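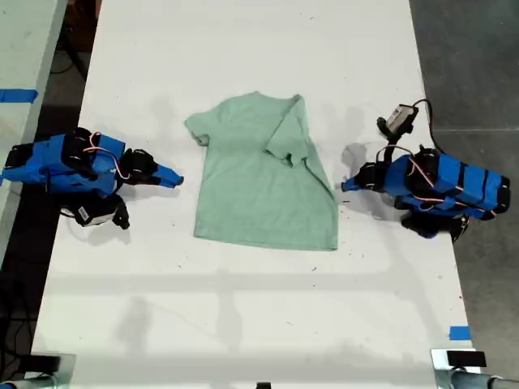 Knit fabric is made of interlocked loops, and nearly everything it does in use follows from that. A woven cloth resists stretch along both yarn directions because the yarns are already close to straight. In a knit, the yarn is bent, and a pull first changes the shape of the loops before it loads the yarn itself. A short-sleeved T-shirt is a familiar case. When the right side is folded inward and the sleeve lies diagonally across the chest, the fabric is soft enough to take the fold but still shows wrinkles. How far it resists that folding is its bending stiffness, covered in Section 3.

1. Terms
Course: a row of loops across the fabric.
Wale: a column of loops along the fabric.
Stitch length: the length of yarn in one loop.
Tightness factor: the square root of the yarn count in tex, divided by the stitch length in centimeters.

Single jersey has all its loops drawn to one side. The face shows the legs of the loops and the back shows the heads and feet. The two sides are under different tension, so a cut piece curls: toward the back at the side edges and toward the face at the top and bottom. Rib and interlock balance the loops between both sides and lie flatter.

2. Shrinkage
Most shrinkage in cotton jersey is relaxation. The loops are stretched lengthwise during knitting and finishing, and they return to a rounder shape when wet and free to move. Length goes down and width may go up slightly. Slack fabrics change more than tight ones – compare the two Prilus samples in the lab drawer, knitted from the same yarn at different stitch lengths.

Mark a square on the conditioned sample, wash, dry flat, condition again and measure. Report change as a percentage of the original length, with a minus sign for shrinkage. Course and wale directions are reported separately. Do not average them.

3. Bending
Cut a strip 20 mm wide and slide it over the edge of the tester until the tip touches the inclined plane. The bending length is half the overhang. Flexural rigidity is the mass per unit area times the cube of the bending length, so a small reading error grows quickly. Curl is a problem with jersey. Test each strip face up and face down, and discard any strip that twists.

4. Heather yarns
A heathered look comes from mixing fibers of different shades before spinning, or from blending fibers that take dye differently. In the second case the dye recipe controls the contrast. Shade is judged on the finished fabric, since loop structure changes how the mix reads.

5. Lab groups
Group A: Rakiya Onuoha, Makis Chrysikopoulos. Relaxation, 32 washes in total.
Group B: Hauwa Mohammed, Nnamdi Nwosu. Bending length.
Results go to Chiamaka Olatunji on the standard sheet. Include stitch length, yarn count and the direction of every strip.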